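## 3. Grading of cover colour at the packhouse

### 3.1 Background to the grading practice

Bicoloured apples are sold on the strength of their red cover colour, that is, the share of the skin on which the red overlies the yellow or green ground colour. In the Gollirach valley the share is still judged by eye at most of the smaller packhouses. The grader lifts the fruit, turns it once about the stem axis, and places it in a class. The classes are defined in writing by the buyer, but the written definition gives only a lower limit for each class and does not say how streaks, blush and russet are to be treated. It also leaves open whether the stem cavity counts as part of the skin surface. Growers have complained for several seasons that the same orchard row is graded differently at different packhouses, and the complaint was the starting point for the present work.

Earlier internal work at the Pasaribu packhouse (Tabrizi, unpublished) compared the class given on arrival with the class given when the same crates were pulled for quality control. Disagreement was largest in the two middle classes and was almost absent at either end of the scale. This pattern is expected where a continuous quantity is cut into classes, as fruit near a boundary can fall on either side. What the earlier work could not separate was the part due to the boundary and the part due to the way in which the grader turned the fruit. The crates had not been marked, and no single apple could be followed from the first grading to the second.

Cover colour and ground colour must be kept apart in any such comparison. Cover colour depends mostly on light reaching the skin in the weeks before picking, and on cool nights; ground colour moves from green to yellow as the fruit matures. A fruit with a large red area may be immature, and one with a small red area may be fully ripe if it hung in the shade of the inner canopy. Graders know this well, yet several of those interviewed admitted that a clear yellow ground makes them more generous with the red. We return to this in Section 3.4.

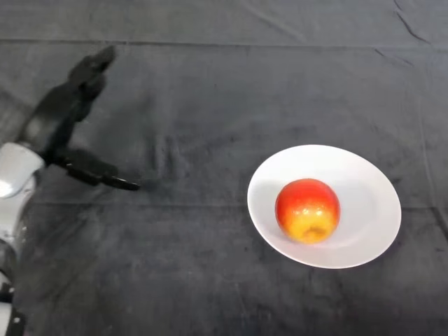
*Figure 6. Red-and-yellow apple on a round white plate, dark grey cloth.*

### 3.2 Fruit

A total of 1,000 apples were taken from a single block at Gollirach, planted on a slight south-facing slope and trained as slender spindles. The block was picked over more than once, as is usual in the district, and only fruit from the main pick was used. Apples with hail marks, open lenticel damage or missing stems were left out at the crate. No attempt was made to balance the sample across colour classes, as the aim was to keep the mixture that a grader would meet on an ordinary working day in the season.

Each apple received a small numbered sticker at the calyx end, where it would be seen last in the usual turning movement. The fruit was then held in ordinary cold storage without a controlled atmosphere. Storage was kept short, and ground colour was checked on a subsample before and after. The change was too small to be seen against the colour card in use at the packhouse. Fruit that showed bruising on removal was replaced from a reserve crate of the same pick, and the replacement was entered in the log under a new number.

Reference values for cover colour were obtained by peeling. After the last grading session, the skin of each apple in a random subsample was removed in narrow strips, pressed flat under glass and traced on to paper, with the red area outlined in pencil. The tracing was cut along the outline and both parts were weighed. This method is old and slow, but it makes no assumption about the shape of the fruit — an advantage with the Grarnik selection, which is ribbed at the shoulder and often lopsided. Streaked areas were treated as red where the streaks touched one another, and as ground where skin of the ground colour could be traced between them. Two people traced independently, and cases in which they differed were settled by a third tracing from the same strips. 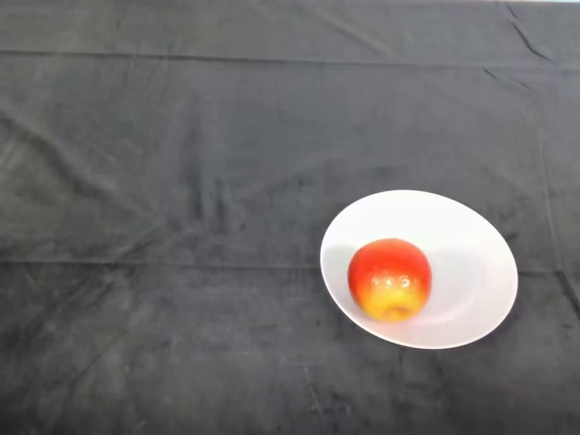 ### 3.3 Graders and sessions

There were 30 graders, all of whom had worked at least one full season on a sorting line. They were drawn from Pasaribu and from the cooperative store at Gollirach, and were paid at their normal hourly rate. Each was asked to read a plate of hidden figures for colour vision before the first session; none was excluded as a result. Experience was recorded in seasons worked. It was not used to form groups in advance, but enters the analysis as a covariate.

Sessions were held in the mornings, between breakfast and the arrival of the first lorry, when the sorting hall is quiet. Lighting was from the ceiling tubes already in place. We considered fitting lamps of a higher colour rendering index and decided against it: the line works under the existing tubes, and results obtained under better light would have been of little use to the packhouse. Daylight from the loading doors was shut out. Wall and bench surfaces within the grader's view were left as they were, except that shiny surfaces near the fruit were covered.

The class was called aloud and written down by an assistant seated behind the grader. Handling time was not limited, and graders were not told that it was being noted. Most kept to the pace of the line out of habit. A few slowed down markedly during the first session and then returned to their normal speed, for which reason the first session is reported separately in the tables and left out of the pooled estimates. Repeat gradings of the same fruit by the same person were spaced so that the order of the apples differed each time.

Four class definitions were tested. The first was the buyer's text as it stands. The second added a sentence on streaks, stating that joined streaks count as red.
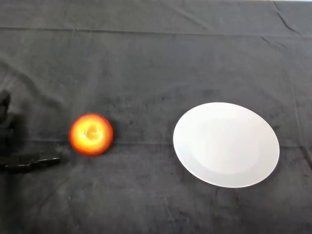
The third added a sentence on the stem cavity, which was to be ignored. The fourth combined the two additions and was printed on a card together with outline drawings. Graders worked under each definition in turn, and the order was rotated so that no definition was always met first. Before each change the new wording was read out and questions were answered, although no sample fruit was shown, since a shown fruit tends to become the standard against which all others are measured.

The drawings on the card deserve a short remark. They were made in black line only, with the red area hatched. A coloured version had been prepared by the printer, but the red came out closer to brick than to the colour of the crop, and two graders in the pilot began to judge hue instead of area. The hatched version gave no such trouble. It has the further merit that it can be copied on an office machine and replaced when it gets wet.

### 3.4 Treatment of ground colour

Ground colour was scored from the colour card by one person throughout, on the shaded side of the fruit. The card has six steps, from full green to full yellow. We entered the score in the model as an ordered factor and tested whether it shifted the class given by the graders once the traced area was held constant. A shift would support the graders' own view that a yellow ground makes the fruit appear redder, or at least more deserving of a higher class.

The effect was present under the buyer's text and went in the expected direction. Under the fourth definition it became weaker and was no longer distinct from the spread between persons. It is tempting to credit the drawings with this change, but the third definition, which has no drawings, moved the estimate nearly as far. In many apples the yellow is strongest close to the stem, and an instruction to ignore the cavity takes out of view the part of the skin where ground colour has most pull on the eye. The two explanations cannot be told apart with the present design. A card bearing drawings that include the cavity would be needed, and one is planned for the next season.

Seasons worked had little bearing on agreement with the traced area. It did bear on agreement with oneself: graders with longer service repeated their earlier class more often, whether or not that class was supported by the tracing. The packhouse manager took this as a favourable result. From the grower's side it is less welcome, as a steady error falls on the same orchards every year. 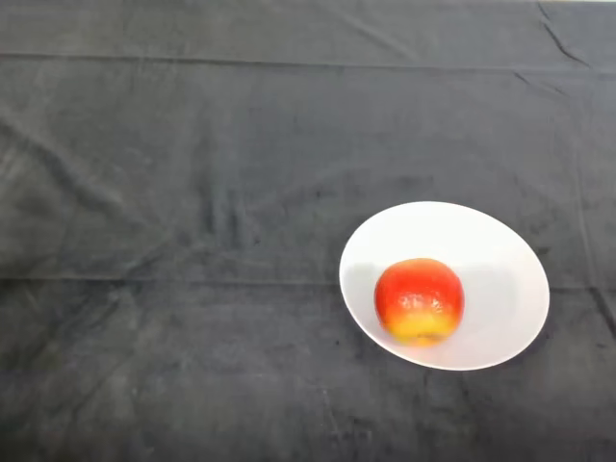

### 3.5 Limits of the procedure

The sample came from one block and one pick, and the Grarnik selection colours as a blush with streaks at the margin. Cultivars with a solid blush would leave less room for the rule on streaks to act. The graders knew that they were taking part in a trial, and no payment to a grower hung on the class they called. On the line, by contrast, a borderline apple is sometimes passed upwards late in a shift to fill a pallet, a habit which the sessions could not reproduce.

Weighing of cut tracings carries an error from the paper itself. Sheets were taken from one ream and kept overnight in the weighing room. Control squares cut from different parts of the sheet gave a spread that was small in comparison with the differences between graders, and no correction was made. Peel from the ribbed shoulder did not always lie flat under the glass; where it folded, the strip was slit and the slit left open in the tracing.

Crates were moved on Nastosex pallets, whose slatted decks caused slight pressure marks on the lowest layer in March. Fruit from that layer was graded along with the rest but was not drawn for peeling.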